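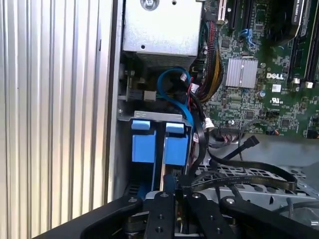 Surely a tower that old is worth more as scrap than it will ever be worth in parts, was the comment Clundireo sent back on our last report, and it asked us to answer it before saying anything else. The short reply is that we don't know yet. The longer one takes up most of this report, and it's less cheerful than the application was.

## Where we are

The grant was for stripping and sorting 1,000 desktop towers from the Abou Jaoude office clearance. At the end of July we had finished 74. The timetable said we would be well past that by now, and I don't think the timetable was ever right. It was drawn up from Flitel's figures, and Flitel had worked with newer cases where everything unclips. These are mixed. Some open with one latch, some have been opened before by someone in a hurry, and a fair number have screws in places the manual doesn't mention.

The Dell workstations are the better end of the load. The drives sit in blue plastic carriers, the boards are clearly marked, and it's possible to see how the thing goes together before touching it. If the whole clearance had been like this I would be writing a shorter report.
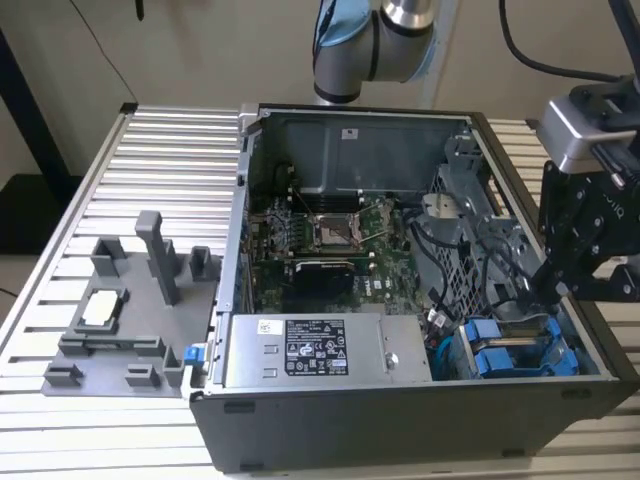 The order of work has changed twice. We began with the power supply, on Flitel's advice, because it frees up the most room. That left us working round a harness of red, yellow and black leads that had nowhere to go, and two small plugs were broken at the board end before we stopped. Now the data cables come off first, then the drives, then power, then cards and memory. It's slower per machine on paper. I believe it's quicker in practice, though one month of it is thin evidence and I wouldn't want it quoted as a result.

Processor sockets are the other worry. Once the lever is up and the bracket is open, the contacts are exposed, and a board with a damaged socket is scrap whatever else is good on it. Gumex supplied covers that were described as universal. They fit some of ours. We've asked for a refund on the rest and have had no answer.

## What the parts are fetching

Very little so far, if I'm blunt. Memory goes. Drives go once they've been wiped, and wiping is taking up the one bench we could otherwise use for testing. Power supplies are hard to shift, since the shape only suits the case it came from. Graphics cards were supposed to carry the budget and I no longer think they will. Flitel's price list was 30 per cent above anything we've been offered, and it hasn't been updated since the bid went in.
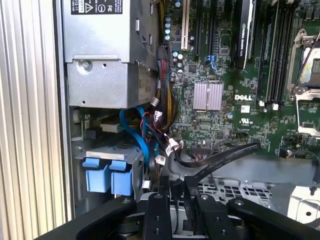
Older workstation cards do still find buyers, mostly people keeping a matching machine alive, but they want one card and not a box of them. Selling singly means testing singly, packing singly and answering emails, and there's no line in the budget for any of that.

## What we'd like to change

- Drop the target for loose power supplies. They can go for metal, with the labels recorded.
- Keep complete Dell boards in their cases where the board and socket look sound, and try selling them that way.
- Move wiping off the main bench.
- Stop using Flitel's list for forecasts.

I'd also ask that the overall number be looked at again. We can carry on towards it and file reports saying we're behind, or we can agree a smaller load and find out properly whether Clundireo's scrap argument holds. At present the weights haven't been kept well enough to say – that's our fault, and a scale is going in by the door on Monday.

The spend to date is on the separate sheet. The figure for consumables includes the Gumex covers at full price.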